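테이블 정리와 컵 다루기, 함께하실 분을 찾습니다
Ustum 작업실 참가자 모집 안내

컵 하나를 제자리에 놓는 일에 진심인 분 계신가요? 식당에서 물컵을 괜히 가지런히 맞춰 놓게 되는 분, 설거지 끝난 컵을 크기대로 세워 두어야 마음이 편한 분이라면 이 글을 끝까지 읽어 주세요. 저희가 딱 그런 분을 찾고 있습니다!

Ustum은 집과 가게에서 매일 반복되는 작은 손일을 모으고 정리하는 작업실입니다. 상을 차리고, 치우고, 컵을 옮기고, 포개고, 다시 꺼내는 일들이요. 지난 시즌에는 서랍 정리와 수건 개기를 다뤘고, 이번 시즌의 주제는 '테이블 위'입니다. 시즌 이름은 Koken으로 정했습니다. 이름을 놓고 한참 이야기를 나누다가 부르기 편한 쪽으로 마음이 모였어요.

이번 모집 인원은 20명입니다. 경력은 전혀 보지 않습니다. 지난 시즌 참가자 중에는 카페에서 오래 일한 분도 있었고, 자취를 갓 시작해 컵이 두 개뿐이라는 분도 있었습니다. 두 분이 컵을 놓는 방식이 정말 달랐는데, 저희는 그 차이가 참 재미있었습니다.

어떤 일을 하나요

참가자는 나무판을 올려 둔 작업대 앞에서 안내지에 적힌 과제를 차례로 진행합니다. 과제 하나하나는 짧습니다. 컵을 판 가운데로 옮기기, 옆으로 밀어 자리 만들기, 눕은 컵 세우기, 컵 두 개를 나란히 맞추기 같은 것들이에요. 시즌 전체 과제 목록은 43가지이고, 한 번 오셔서 이걸 다 하시는 것은 아니니 안심하세요. 그날의 몫은 담당자가 미리 골라 둡니다.

과제는 양손에 집게형 손도구를 쥐고 합니다. 맨손으로 할 때와는 감이 꽤 달라서 첫 십여 분은 누구나 서툽니다. 컵을 넘어뜨려도 괜찮고, 엉뚱한 곳에 내려놓아도 괜찮습니다. 그럴 때는 손을 잠깐 멈췄다가 이어서 하시면 됩니다. 서두르는 것보다 평소 집에서 하시던 속도가 훨씬 좋습니다.

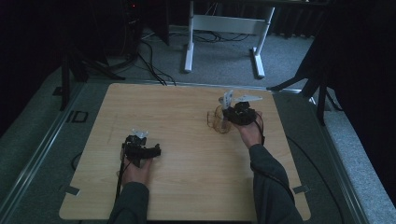 컵을 다루는 과제가 이번 시즌에서 가장 많은 비중을 차지합니다. 가벼운 컵은 조금만 세게 건드려도 밀려나고, 너무 조심하면 좀처럼 들리지 않아요. 옆을 살짝 받쳐 주는 분, 위쪽을 잡는 분, 일단 밀어서 방향부터 바꾸는 분까지 방법이 참 여러 가지입니다. 정답은 따로 정해 두지 않았습니다. 안내지에는 컵이 마지막에 있어야 할 자리만 적혀 있고, 거기까지 가는 길은 참가자에게 맡깁니다.

과제를 마칠 때마다 짧은 메모를 남겨 주시면 됩니다. "컵이 생각보다 미끄러웠다", "왼손으로 하는 게 편했다" 정도면 충분합니다. 그림을 그려 주신 분도 있었는데 무척 반가웠어요. 지난 시즌에 모인 메모가 3435장이고, 이번 시즌 과제 대부분이 그 메모에서 나왔습니다. 컵 과제가 이렇게 늘어난 것도 "수건은 이제 됐고 컵도 해 보고 싶다"는 메모가 여러 장 있었기 때문입니다.

이런 분이면 좋겠습니다

만 19세 이상으로, 양손을 편하게 쓰실 수 있는 분이면 됩니다. 왼손잡이 대환영입니다! 지난 시즌에는 왼손잡이 참가자가 적어서 많이 아쉬웠습니다.

한자리에서 비슷한 동작을 되풀이하는 일이 지루하지 않은 분이면 더 좋습니다. 라디오를 틀어 놓고 집안일을 하다 보면 시간이 훌쩍 가는 분들 있으시죠. 작업 중에도 작은 소리로 음악을 틀어 두니 듣고 싶은 곡이 있으면 말씀해 주세요.

손목이나 어깨에 통증이 있어 치료를 받고 계신 분은 이번에는 쉬어 가시길 권합니다. 손도구를 쥐고 있는 시간이 제법 되어서 무리가 갈 수 있습니다.

시간과 장소

한 회 참여 시간은 2시간이고, 중간에 차를 마시는 휴식이 있습니다. 오전조는 10시, 오후조는 2시에 시작합니다. 한 분이 여러 번 오실 수 있고, 첫 참여 뒤에 계속할지 정하셔도 됩니다. 한 번만 해 보고 싶다는 분도 편하게 지원해 주세요.

장소는 Nillholm 건물 3층 작업실입니다. 엘리베이터에서 내려 오른쪽으로 쭉 들어오시면 문에 Koken이라고 적힌 종이가 붙어 있습니다. 주차 공간이 넉넉하지 않아 대중교통을 권해 드려요. 1층 빵집 옆 입구는 아침에 잠겨 있을 때가 많으니 뒤쪽 유리문으로 들어와 주세요.

모집은 1월 말까지 받고, 활동은 2월에 시작합니다. 자리가 먼저 차면 일찍 마감할 수 있습니다. 대기자 명단도 운영하니 마감 뒤에도 연락 주시면 순서대로 안내해 드리겠습니다.

참가비와 준비물

참가하시는 분께는 회차마다 사례비를 드립니다. 금액과 지급일은 지원 확인 메일에 적어 보내 드리고, 교통비는 따로 정산합니다. 중간에 그만두시더라도 그날 참여한 시간만큼은 지급됩니다.

준비물은 없습니다. 옷은 팔을 움직이기 편한 것으로 입고 오시고, 소매가 너무 넓은 옷은 컵에 걸릴 수 있으니 피해 주세요. 반지와 팔찌는 과제를 하는 동안 작은 접시에 보관해 드립니다. 손톱이 긴 분도 참여할 수 있습니다.

작업하시는 모습 중 손과 테이블 위가 기록됩니다. 얼굴과 이름은 기록물에 남기지 않습니다. 참여 전에 동의서를 천천히 읽으실 시간을 드리고, 궁금한 점은 그 자리에서 얼마든지 물어보셔도 됩니다.

첫날은 이렇게 진행됩니다

도착하시면 Yoga Mangundap 님이 작업실을 안내하고 동의서를 설명해 드립니다. 그다음 손도구를 손에 맞게 쥐어 보고, 연습 과제를 몇 가지 해 봅니다. 연습하는 동안에는 메모를 쓰지 않으셔도 됩니다. 익숙해졌다 싶을 때 본 과제로 넘어가고, 시간이 더 필요하면 연습만 하다 가셔도 사례비는 똑같습니다.

과제 구성은 Wahyudi Tuhumury 님이 맡고 있습니다. 하다가 "이런 과제도 있으면 좋겠다" 싶은 게 떠오르면 꼭 이야기해 주세요. 식탁에서 흔히 하는데 저희 목록에는 빠진 동작이 아직 많습니다. 컵 바닥에 달라붙은 받침 떼기, 컵 안에 쏙 들어간 작은 숟가락 꺼내기 같은 제안은 벌써 다음 시즌 Rana의 후보로 올라가 있어요.

자주 들어오는 질문

친구와 같이 와도 되나요?
네, 같은 시간대로 지원해 주세요. 작업대는 따로 쓰시지만 쉬는 시간은 함께 보내실 수 있습니다.

손이 작은 편인데 괜찮을까요?
괜찮습니다. 첫날 쥐어 보시고 불편하면 참여 여부를 다시 정하셔도 됩니다.

한국어가 서툴러도 되나요?
안내지에 그림이 많이 들어 있고, 영어와 인도네시아어로도 설명해 드릴 수 있습니다. 메모는 편한 언어로 쓰세요.

앉아서 하나요, 서서 하나요?
편한 쪽으로 하시면 됩니다. 의자 높이는 시작하기 전에 같이 맞춥니다.

지원 방법

Ustum 홈페이지의 참가 신청란에 이름, 연락처, 가능한 시간대(오전조 또는 오후조), 주로 쓰는 손을 적어 주세요. 자기소개는 필요 없습니다. 다만 질문 하나에만 짧게 답해 주시면 좋겠습니다. 댁에서 가장 자주 쓰는 컵은 어떤 컵이고, 평소 어디에 두시나요? 선발과는 관계없고, 저희가 읽고 싶어서 여쭙는 것입니다.

신청이 접수되면 사흘 안에 문자로 답을 드립니다. 답이 없으면 번호가 잘못 적혔을 수 있으니 홈페이지 문의란에 한 번 더 남겨 주세요. 작업실에서 뵙겠습니다!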